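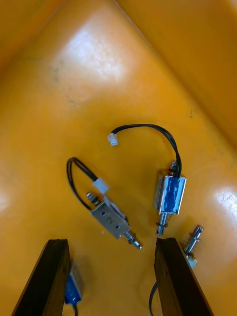 Arwood Component Trays and Kitting Stations are supplied to technical colleges, repair workshops and small assembly firms from the Grasville distribution centre. The range covers shallow yellow plastic trays for sorted parts, a stainless steel centre tray for the kit being made up, and a white two-panel table.

## Sorting small electrical parts

Each yellow tray is intended for one family of components. Solenoids, round circuit boards and wire harnesses differ greatly in shape, and trailing leads tangle readily when they share a container. The standard layout places two trays on either side of the steel tray, so that every part is within reach of the centre.

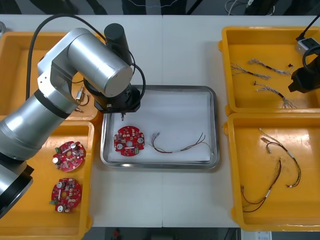 Adaeze Anozie wrote that the harnesses had always been the trouble in her stores, and that giving them a tray of their own had ended the daily untangling. She asked whether a fifth tray could be ordered in the same colour. Additional trays are available singly, in yellow only.

## The centre tray

The steel tray should be lined before use. A pale liner protects the underside of soldered boards and makes a stray nut or washer easy to find. Liners are sold in packs of 200 and may be trimmed with ordinary scissors.

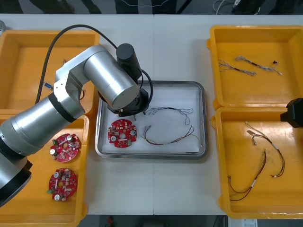

Boards should be set down flat, component side up, and lifted by the rim. Terminal blocks and connectors are not to be used as handles. Where a harness accompanies a board, it is laid to one side of the liner – never across the components.

Numbering individual parts by hand in black marker is acceptable, provided the number is entered on the kit sheet.

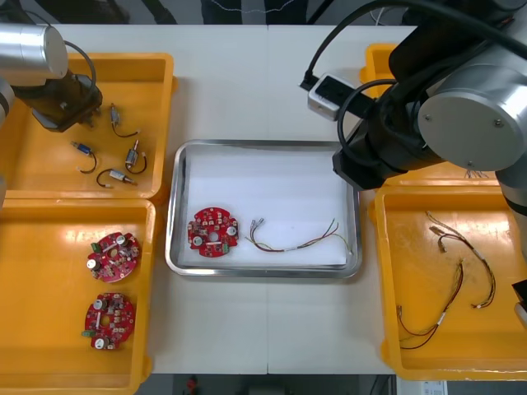

## Ordering and care

- Kitting station, complete (table, four yellow trays, steel tray): catalogue no. 735
- Minimum order for separate trays: 3
- Cleaning: a soft cloth and mild detergent; abrasive pads will dull the finish

Scuffing of the tray floor is normal wear and is not covered by the warranty. Enquiries concerning institutional accounts should be directed to Ihor Bilyk, Grasville. Orders received before the end of March will be filled at the current catalogue price.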